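Getting the desk back

I've been putting off the desk for most of June. It had reached the stage where I was doing my writing at the kitchen table and using the desk to hold things I didn't want to decide about. Post, mainly. Two phone chargers that fitted nothing. A bag of screws from the shelf we took down in the hall.

The desk is 105 cm wide, which sounded generous when I ordered it and has felt small ever since. I like the top, though. It's a honey-coloured wood with a proper grain and one small dark knot near the front. I nearly sent it back over that knot, and now I'd miss it. The legs are black metal and there's a black mesh shelf hanging underneath on the right, which I had more or less forgotten I owned.

I started at ten in the morning and took everything off, wiped the top down and only put back what I'd used in the last four weeks. That was the rule Wanting Yan gave me. She cleared her own study in the spring and ended up selling the filing cabinet. I didn't go that far. 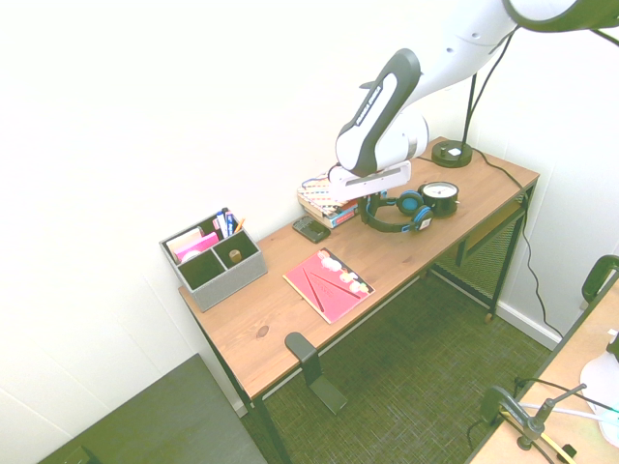 The organiser is the one new purchase. It's grey, soft-sided and split into compartments, and it replaced three mugs and a biscuit tin. Pens and markers go in the back on the right, standing up. The pink notepads go on the left. I'd thought of giving the front right compartment over to paper clips, but they disappear in there, so they've gone back in a jar in the drawer next door.

I looked at a bamboo one from Mostness first, and it was a nice thing, but the compartments were all the same size and far too deep for sticky notes. Jérémie Besson has it and keeps his fishing the bottom with a ruler.

Books were harder. I had two piles on the desk and a third on the floor, and I wanted one short stack at the back against the wall. The rule helped here. Anything I was only keeping out because I felt I should be reading it went back to the bookcase in the bedroom. I put 4 in a bag for Amândio Correia, who has been asking for the cookery ones since Christmas and can now stop.

The headphones still don't have a home. I've tried a hook under the desk – it came off, and took a bit of the finish with it – so for now they live beside the books. They don't take up much space there and I can reach them. 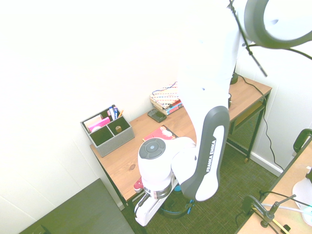 Cables took longer than everything else put together. I'd been running the lot across the top of the desk and down whichever side was nearest. The lamp lead now goes off on the right and down by the wall, and I've stopped trying to hide it. I did buy a pack of sticky cable clips, and half of them had let go by the evening. If anyone has found a sort that stays on a painted wall I'd like to know the name.

The phone is allowed on the desk but it has to lie flat in the middle where I can see it. When it was in the drawer I kept opening the drawer.

One thing I'd do differently is sort the paper first. I left it until last and by then I was tired, so there's a box folder in the hall marked "look at this" that I haven't looked at. I'll give it an hour next week.

I'm writing this at the desk, with a cup of tea on the mesh shelf, where it probably shouldn't be.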